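4.2 Do roof windows sell loft rooms?

The claim that a roof window adds value to a converted loft is repeated so often in the trade press that few authors trouble to cite anything for it. Where a source is given, it is usually Fairclough's survey of Heywood, which covered 537 households and asked owners what they thought their loft had added to the price of the house. Owners are poor judges of this. They know what they spent, and they would like to have it back.

Parsons tried to do better with sale records from Junport. Her sample of 1,498 sales included 1,065 houses with a converted loft, and she reports a clear premium for those with at least one roof window. We are not convinced. Lofts without any window in Junport are mostly older conversions, many of them low, badly insulated and reached by a ladder. A buyer who pays less for such a room may be paying less for the ladder. Parsons includes the age of the house in her model but leaves out the age of the conversion – a surprising choice, as the permit files would have supplied it.

There is also the question of what buyers see. Most viewings in our own Varatska interviews took place after work, and in the winter months that meant after dark. Of the 18 buyers we spoke to, several could not say which way the roof window faced, and two had forgotten there was one. If daylight is what people pay for, it is odd that they should pay for it without having seen any. We suspect that headroom matters more, and that the window is often a stand-in for it. Figure 3 shows a window set into a sloping ceiling.
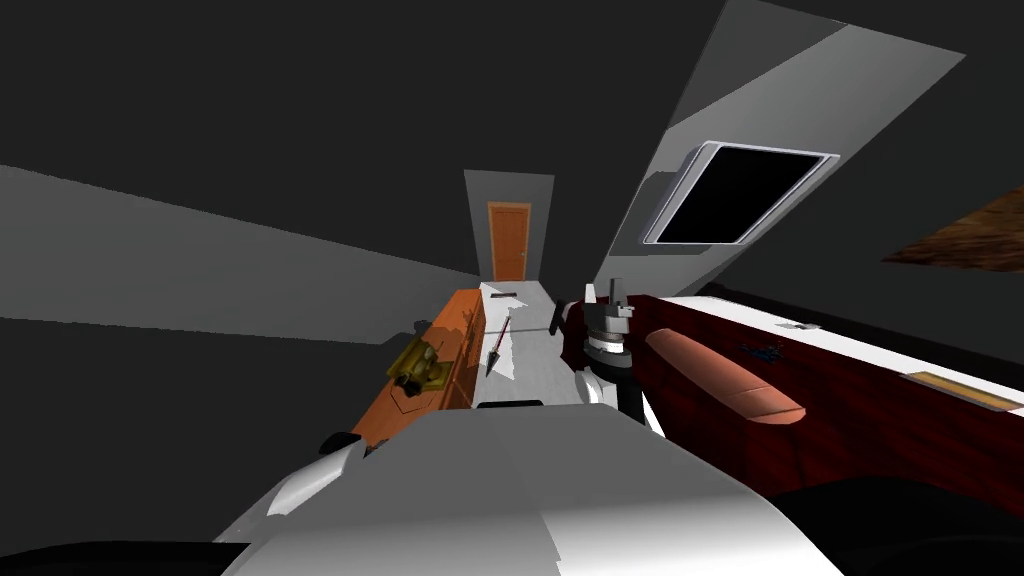 Figure 3. Skylight in a sloped ceiling, dark pane (computer rendering).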